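In Praise of the Filing Cabinet

Lucinda Benavides has 463 folders, and she can put her hand on any of them before you finish asking. She runs the records room at Skorkham, a small map publisher, and she talks about drawers the way other people talk about gardens (I mean that as the highest compliment!). I went for a quick look and stayed until they turned the lights off.

Her great love is the vertical cabinet. It takes up hardly any floor, it runs deep, and a full drawer rolls out with a low rumble that I could listen to all day. Letter-size folders go in facing front, tabs staggered, with the newest at the front. Lateral cabinets are another animal - wide and low, wonderful for oversize sheets, and you get a flat top to spread things out on. 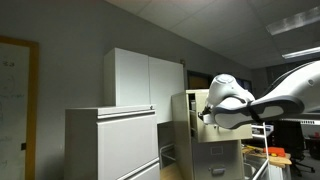

The beige vertical cabinet with its top drawer pulled out, next to the white lateral and the tall two-door storage cabinet.

Color never comes into it, she says. Beige and white stand side by side and everyone gets along. What she does care about is labels, and she prints hers in June, all in one go, with her colleague Flynn Henare reading the names aloud while she types.

I asked what a beginner should buy. "Something used, and heavy," she told me. "Open every drawer all the way before you pay." Then she was off again, on to hanging rails - she has tried 17 kinds and would happily keep only two of them.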